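Clean sheets day comes round far too quickly in our house, and for years it ended with me red in the face, kneeling on a child's mattress with three corners tucked in and the fourth pinging off every time I reached for it. A few readers have asked me to write down the way I do it now, so I have put the kettle on and will try to be thorough. Polyxeni Kourkoulas, who lives two doors along and once did the beds in a seaside guest house, taught me most of this, and I have added one or two things of my own that she doesn't approve of.

It is written with a small single bed in mind, with a fitted sheet, a light cover on top and a pillow or two. A bigger bed goes the same way, only with more walking.

## What you need

- One fitted sheet, the right depth for the mattress (more on that below)
- A mattress protector, if you use one
- A top sheet, blanket or duvet
- Pillowcases
- Somewhere clean to put everything while you work – a chair will do very nicely

If you are changing the bed of somebody under seven you may also want a basket for the soft toys, as they will otherwise end up under your feet. Ours go in the bath. It is dry, it is large, and they seem to enjoy the outing.

## Before you start: check the depth

I would have saved myself a great deal of bother if I had done this at the beginning. Fitted sheets are sold by depth as well as by length and width, and the depth is printed in tiny letters on the packet, which most of us throw away before we have left the car park. Measure your mattress from the bottom seam to the top seam with an ordinary tape. Ours is 22 cm with the protector on. A sheet made for a thinner mattress will go on if you bully it, and then creep up in the night and wake a small person who is cross about it.

If you have already thrown the packet away, hold one corner of the sheet up and measure the seam that runs down from the point of the corner to the elastic. You want that seam to be a few centimetres longer than the mattress is deep, so there is some cloth left over to go underneath.

When you know which of your sheets fit which bed, write it on the inside hem with a laundry pen. I put a single letter for each child. Arwel Prothero, my brother-in-law, wrote to tell me he sews on a coloured button instead, and I did try it, but I found the button with my elbow.

## Step 1: Strip the bed properly

Take everything off, and I do mean everything, including the protector if it is due a wash. Loosen the old sheet by lifting the mattress corner a little and unhooking the elastic from beneath. Please don't stand at the foot and haul, however tempting it is. Elastic that is yanked over a hard corner week after week goes slack in patches, and a slack sheet never stays put again.

Shake each layer over the bed as it comes off. You will find hair clips, a sock, and possibly a biscuit.

Let the bare mattress have some air while you fetch the clean things. I open the window and go and do the bathroom, and by the time I am back it has had a good half hour. If you turn your mattress, do it now. Many modern ones are made to be rotated head to foot but not flipped over, so look at the label first.

## Step 2: Find the top of the sheet

On a single bed the sheet is much longer than it is wide, and yet I have managed to put one on sideways more often than I would like to admit. There are a few ways of getting it right first time.

Look for the care label. On a lot of sheets it is sewn in at one of the bottom corners, and once you have learned where your own sits you can go by it for ever after. Do check yours before you trust it, though, as makers differ. The set I bought from Namemside has it at the head end and the older ones have it at the foot.

Look at the pattern. Children's sheets are a help here, as the characters often stand one way up, and a child will certainly let you know if they are sleeping among upside-down friends. Where the print goes in every direction, as some do, you can please yourself.

Failing both of those, fold the sheet corner to corner along each side in turn. The short side becomes obvious very quickly.

## Step 3: Lay it out loosely

Float the sheet over the mattress with the right side up and the seams facing down. Smooth it roughly so there is a similar amount hanging over each edge. Don't tuck anything yet. I used to rush this part and start wrestling with whichever corner was nearest, and it meant the whole sheet was dragged half a hand's width to one side before I had properly begun.

If the bed is against a wall, pull it out. I know. It is a nuisance and there is always something dusty behind it, but you will do the job in half the time and your knuckles will thank you.

## Step 4: Corners, in the right order

Now for the corners, and the order does matter.

1. Begin at the head, on the side that is hardest to reach. Slip your hand inside the corner of the sheet, like a glove, and find the point of the seam with your fingers.
2. Lift the mattress corner slightly with your other hand. Bring the sheet down over it so the seam sits exactly on the corner of the mattress, then sweep the elastic well underneath. Go right under, up to your wrist.
3. Go **diagonally** to the foot of the bed on the opposite side and do the same there. It will feel a little tight, and it should.
4. Do the other head corner.
5. Finish with the last foot corner. Lift the mattress a bit higher for this one, as it lets the mattress bend towards the sheet and gives you the slack you need.

Going diagonally spreads the pull across the whole cloth. When you do both head corners first, all the strain is left for the end, and you are back to kneeling on the bed and saying things you would not wish a child to repeat.

For the last corner, hold the sheet by the gathered edge and not by the flat cloth above it. The elastic will stretch to reach you and the cotton won't. If it is still fighting you, go back to the corner before it and let a little out, finish the last one, then go back and tuck the earlier one in again.

## Step 5: Smooth it from the middle

Put both palms in the middle of the bed and push outwards to the sides, then towards the head and the foot. Any wrinkles will travel to the edges, where you can chase them down and under. Run your hand along beneath the mattress on each long side to make sure the elastic is lying flat and hasn't rolled itself into a rope.

This is the step Polyxeni is strictest about. She goes round the bed once with her hands and then once more with her eyes half shut, looking along the surface from low down.

## Step 6: Top layers and pillows

Lay the top sheet or blanket so that it hangs evenly, and tuck in only the foot if your child is a kicker. Ours throws everything off by ten o'clock whatever I do, so I leave the sides free and save my strength.

For the pillowcase, turn it inside out, put your hands into the two far corners, take hold of the pillow through the cloth and let the case fall down over it. Give it a good shake. Duvet covers can be done in just the same way, only you need longer arms and a bit of faith.

## When the sheet won't stay on

I had a letter from a reader in May whose sheet came off every single night, and we went through it together by post, which was rather lovely. Here is what we tried, in order.

**Wash it and dry it gently.** High heat is hard on elastic. A line is best, or a low setting if it must be the dryer.

**Check for a slippery protector.** The shiny, wipeable kind lets a sheet slide about. A cotton-topped one grips much better.

**Add straps.** Sheet straps clip on to the elastic at the corners and run underneath the mattress. Remotero do a set that I have used for a year without complaint, and the clips don't leave marks. You can also make your own with wide elastic and four old sock-suspender clips, if you happen to be the sort of household that has those.

**Replace the elastic.** If the sheet itself is still good, unpick a small gap in the casing at one corner, pin new elastic to the end of the old and draw it through. It takes me an evening. Where the elastic is sewn straight on to the cloth there is no casing, and you will have to stitch a new length over the top, stretching it as you go.

## Letting the children help

They love it, and it does take longer. Give each child one corner and have them wait beside it until you call their name. A four-year-old can put a hand inside the corner and hold it like a puppet while you lift the mattress, and a child of eight can manage the whole bed with only a little muttering. I let them choose which sheets go on as well, even when nothing goes with anything, and I keep my opinions to myself until I am downstairs.
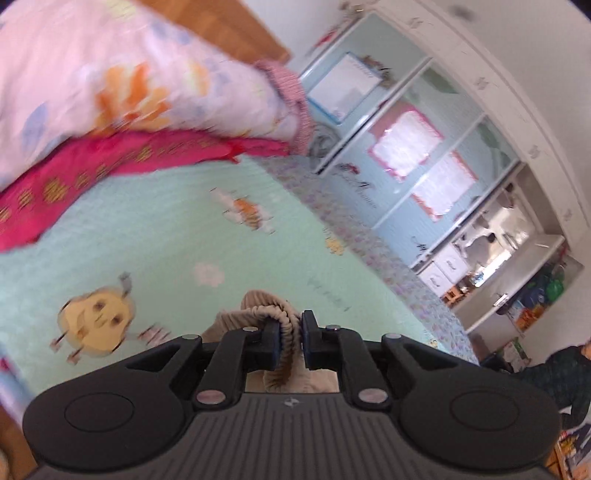
When the bed is done, fold the spare set straight away and tuck it inside its own pillowcase, so the next change is a matter of picking up one bundle from the cupboard. I keep ours on the second shelf with the name of the bed facing out, and the toys can then be fetched from the bath.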